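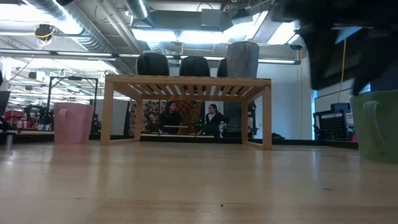
[uniform-talk] Re: Stikira crew kit, first impressions?
From: Stanisława Jabłońska
To: uniform-talk list

Kohei Sakamoto wrote:

> Has anyone seen the new Stikira ferry uniforms in person yet? I've only
> had the press pictures to go on, and they're lit so moodily that you
> can't make out a single seam. From what I gather, Femero are making the
> lot and Chie Murakami did the design, with cloth from Matsuda. I like her
> coats very much but I'm a bit wary. The last time a fashion name was let
> loose on ship's crew we got white trousers for people who handle wet rope.
>
> What I'd most like to know:
> - does the jacket let you get your arms above your head?
> - is that really a wool mix on the outer deck version, or just a brushed
> synthetic made to look like one?
> - what have they done about the hi-vis?
> - are the women's sizes a proper cut or the men's made smaller?
>
> Kohei

Yes! I was at the preview in Lellau and I've been itching to write it up, so thank you for giving me the excuse. They had the whole range out on rails and let us handle everything, and quite a few of us tried things on (I spent a good while in an outer deck jacket and had to be asked for it back). Kanako Minami from Femero was there all afternoon answering questions about seams and zips, and she seemed delighted that somebody wanted to talk about them.

I'll take your points in order, more or less.

The jacket

You can get your arms right up. There's a gusset under each arm, cut in one with the side panel, and the hem hardly moves when you reach. I tried it with a jumper on underneath and it was still fine. From the front it looks like quite a severe, boxy reefer with a stand collar, very much a Chie Murakami shape, so I was expecting it to fight me and it didn't at all. The back is where the work has gone. Two long pleats run from the yoke to just above the waist and they're held flat by a bit of elastic on the inside, so they open when you bend and close again when you stand up. It's lovely, and I want it on everything.

The buttons are for show. Behind them is a chunky zip with a pull big enough for gloves. I know some of you will grumble about false buttons, but they're on a separate strip which comes off for washing, and I thought that was rather neat.

The cloth

It's a real wool mix, Kohei! 65 per cent wool on the outer deck version, with the rest being something synthetic that I forgot to write down. Kiyoshi Fujimoto, who looks after the weaving at Matsuda, had a swatch with him that had been through their wash trials and it had gone slightly soft on the face but hadn't pilled. The colour is a very dark green that looks black indoors. Step outside with it and it comes alive. I think this may be why the press pictures are so useless.

The indoor version, for the café and cabin crew, is a lighter twill in the same green. It creases. Not dreadfully, but I'd want to see it at the end of a long shift before I said anything kinder. There's no lining in the sleeves, either, and I noticed it catching on my shirt.

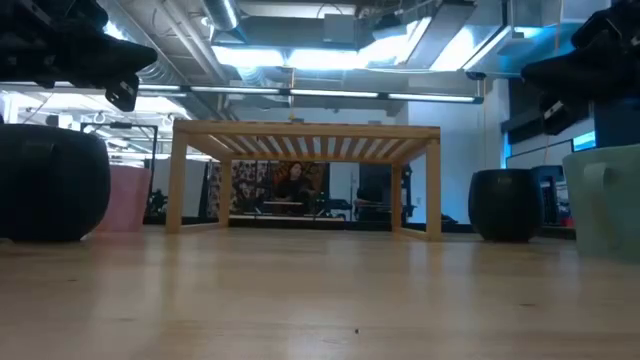 The hi-vis

I was most curious about this bit too. No bright yellow anywhere in the basic uniform. The car deck crew get a separate over-vest, orange, which clips to loops already sewn into the jacket shoulders, so it can't ride up or blow about. The loops are tucked under the collar and along the yoke seam and you would never spot them unless you were shown. Reflective tape is on the vest only, apart from a thin line inside each cuff which shows when the cuff is turned back.

I asked whether people would bother clipping the thing on, and Kanako said the trial crew had taken to it quickly, though they wanted larger clips. Those on the preview samples were the small ones and yes, they were fiddly. The bigger ones should be in place by the time the uniform goes into service in October.

Sizes and cut

Proper cuts. There are 7 sizes in each of the women's and men's, and the trousers come in several leg lengths on top of that. The women's jacket has its own pattern, with the pleats set closer together and real pockets in the same places as the men's. REAL POCKETS. I put my whole hand in, then my phone, then a rolled-up programme. There's also a maternity tunic, and it looks as though it belongs with everything else instead of having been bought from another catalogue.

Trousers are the weak part for me. They're high in the waist with a wide leg, and they hang beautifully on the rail, but I did wonder about ladders. The deck version has a tab and popper at the ankle to pull the width in, which helps. I'd still have gone narrower. The knees are doubled and you can slide a pad in from the inside.

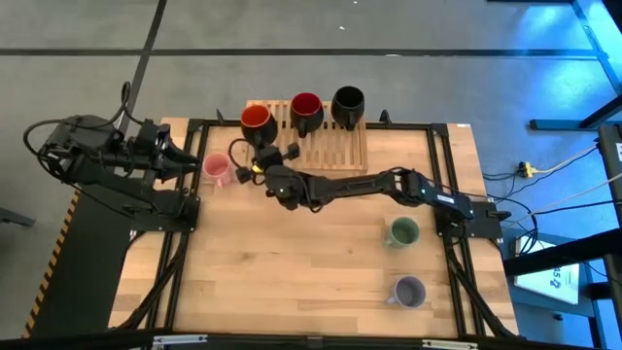 The shoes are still a blank, by the way. Stikira haven't settled on a supplier, so the models were all in plain black boots of various sorts, and it did make the whole thing look a bit unfinished from the shin down. The hats, on the other hand, are finished and they're a joy: a soft ribbed cap with a short peak, and it folds flat into the inside jacket pocket. I asked if they'd be selling them in the ship's shop and got a smile and no answer.

One last thing for the repair people on the list. Each crew member gets up to five repairs a year done by Femero, and the jackets are built for it — the cuffs and the pocket edges are separate pieces that can be unpicked and swapped. I turned one inside out and the seam allowances are generous all the way round. Somebody has thought hard about how this will wear, and I found that more exciting than the collar, and I really did like the collar.

I made some rough sketches of the pleat and the gusset. If anyone's keen I'll tidy them up and send them round. Kohei, are you still planning to take the crossing this autumn? If so, please look at the café jackets towards the end of the day and tell us how creased they are.

Stanisława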